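Rotard Furniture Hire: Your Questions Answered

We get a lot of lovely emails from people who have never hired furniture before, and quite a few from people who have done it somewhere else and came away a bit confused. So we have put the usual questions on one page, with the answers we give over the phone. It was last gone over on January 4, 2026. If yours is missing, do write to us, and please don't worry about whether it is a silly one.

What does a hire include?

The furniture, delivery to the room you want it in, putting it together if it needs putting together, and collection at the end. Lamps come with bulbs. Beds come with a mattress and a washable cover, but you will need your own sheets and pillows, and we are sorry to say we can't lend those.

How long can I hire for?

The shortest hire is 12 weeks and most people stay with us rather longer than they first planned (house moves have a way of dragging on, as you may well know by now). After the first 12 weeks you simply carry on month by month until you tell us to stop.

How much notice do you need to collect?

We ask for 19 days. We can often come sooner if you catch us in a quiet spell, so it is always worth asking, but please don't hand back your keys on the strength of it. February is our busiest month for collections, and the vans fill up quickly.

Do I pay a deposit?

Yes, one month's hire, held until we have everything back. It is returned to the card or account it came from. Ordinary wear never comes out of it — a chair is for sitting in, and we would be worried if it came back looking as though you hadn't.

What counts as ordinary wear?

Creases and softening in leather, cushions that have lost a little of their bounce, light scuffs on table legs, small marks that come off with a damp cloth. Tears, burns, ink and anything a puppy has had a good go at are counted as damage, and we would talk to you about the cost of repair before taking a penny. If you spill something, blot it, leave the cleaning sprays in the cupboard, and ring us.

How should I look after a cream leather sofa?

Dust it once a week with a soft dry cloth, and go gently along the stitching, where crumbs like to settle. Keep it a good arm's length from radiators and out of strong sun if you possibly can. Dark denim can leave a bluish tinge on pale leather, so a throw is a kind thing to add if you live in your jeans. Button-backed sofas want a soft brush in the folds now and again, and the headrests deserve a wipe too, as hair products do build up on them.

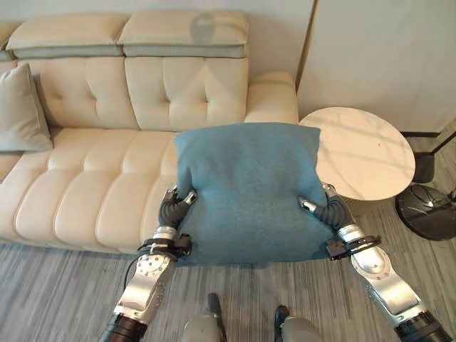

Can I choose the colours?

Within reason, yes! The Bonora range is our plainer one and comes in cream, grey and brown. The Kröger range has more in the way of greens and blues, although the stock moves about a good deal and we can only promise a colour once it is written on your order. Loose cushions are packed by the pair, and you are welcome to swap them once during your hire without charge. After that there is a small fee to cover the trip.

What if it won't fit up the stairs?

Please measure first, and measure the narrowest part, including any banister that sticks out. Our crews are patient people and will try most things, short of taking out a window. If a piece can't be got in, we take it away and bring something smaller, and the first swap of this sort is free. Send us your measurements when you order and we will check them against the piece for you.

Am I covered if something is stolen or there is a flood?

You will need your own contents insurance, or our Flelent cover, which costs £296 a year and looks after hired furniture up to a value of £3,000. It doesn't stretch to your own belongings. Plenty of home policies already include hired goods, so have a look through yours before you pay for ours.

Can I buy a piece I have grown fond of?

You can, and it happens more than you might think. Ask us for a price at any point after the first 12 weeks. Half of what you have paid in hire for that piece comes off the total, and we leave it exactly where it is.

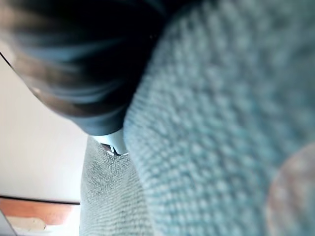

Rotard Furniture Hire — Customer Care Team

Our phone line is open from nine until five, and emails are read in the evening as well, though the reply may not reach you until the next morning. Have your order number to hand if you can find it. It is at the top of your delivery note, and if the note has gone missing, your postcode will do perfectly well.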